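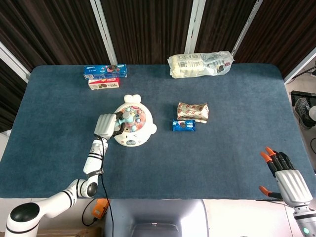

Cookies on the blue mat.

The Last Bus to Totetska

My grandmother kept the bus timetable in the drawer with the spoons. It was from 2007, and half of the buses in it did not exist anymore, but she read it every evening before sleep, like other women read prayers.

When I came from Bemari that December, the snow was already on the road up to my knees. The driver let me out at the bridge and said he would not go higher. I walked the last part with my bag on my head.

"You came with the six-forty," she said at the door.

"There is no six-forty, Grandmother. It was a man with a truck of onions for the first part, and then a bus."

"The six-forty," she said again, and gave me soup.

At night I heard her counting money in the kitchen. She had saved 2800 for a ticket, she told me in the morning, but she did not want to say where to. I looked in the timetable. Next to Plekgate she had made a small cross with a pencil, and the cross was nearly gone from so much touching.

I knew only that my grandfather had worked there before the war, and that he wrote 2 letters.

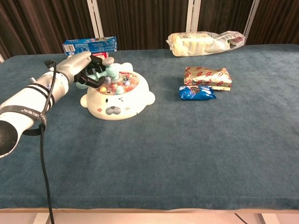

Marta's niece would say cross, not pencil mark, and in our village a grandmother like this would never tell the sum, but the onions are right – I rode with those onions too.

So we went in spring. She wore her good coat and held the timetable open on her knees, and at each stop she told the driver that he was late.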